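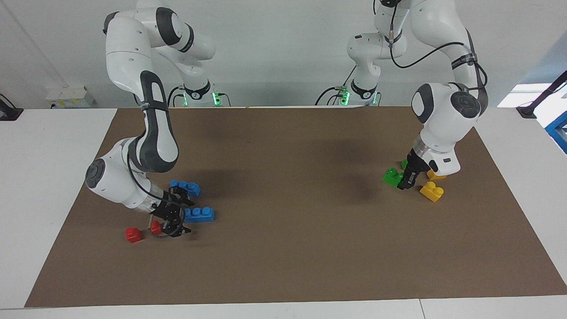
3.2 Reconstruction of the wall sequence

The settlement mound at Gidham was occupied in several phases, and the order of its walls has been discussed since the first season of work. Moynihan and Flanagan placed the stone enclosure before the mudbrick houses, while Corrigan argued for the opposite order. The difficulty is that mudbrick from a fallen wall is often moved and used again, so an old brick may lie in a young wall. A small group of bricks on a flat surface, like the toy bricks on the brown mat in Figure 1, does not tell by itself to which course it belonged. We therefore recorded only those bricks that were still joined by mortar to at least one neighbor.

Figure 1. Toy bricks on the work mat.

The sample comes from 40 wall segments in the northern quarter. In 25 of them the lower courses were preserved well enough to see the bond. The bricks of the early houses are long and narrow and contain much chopped straw. In the later houses they are almost square, and the clay is mixed with ash and crushed pottery. Agarwal noticed the same change at Dolari, two days of walking to the south, where it is accompanied by a new form of storage jar with a thick rim. At Gidham this jar appears only above the second floor level.

The stone enclosure cuts through 2 of the early houses and is respected by all of the later ones. This supports the order proposed by Corrigan, at least for the northern quarter. On the southern slope the situation is less clear – erosion has removed the upper floors, and the foundation trench could be followed for only 30 meters. Mogensen has suggested that the slope was never enclosed and that the trench belonged to a drain. We can not exclude this, but the fill contained no water-laid silt at any point where we made a section.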